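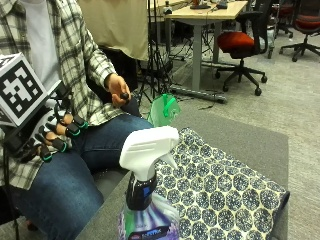
Kernura is a small regional airport which serves the town of Beaulieu and the villages near it. It lies on a dry plain 192 metres above sea level, and has 2 runways, of which only one is paved. Scheduled flights are operated by Ena, mostly with aircraft of fewer than 100 seats.

Dust haze is frequent from November until February. When the visibility falls under 500 metres, departures are stopped — sometimes for a whole morning — and arriving flights are sent to other airports. The weather office at the airport gives out a dust bulletin before the first departure of the day.

The grass runway is used by the flying club Emus, and it is closed after heavy rain.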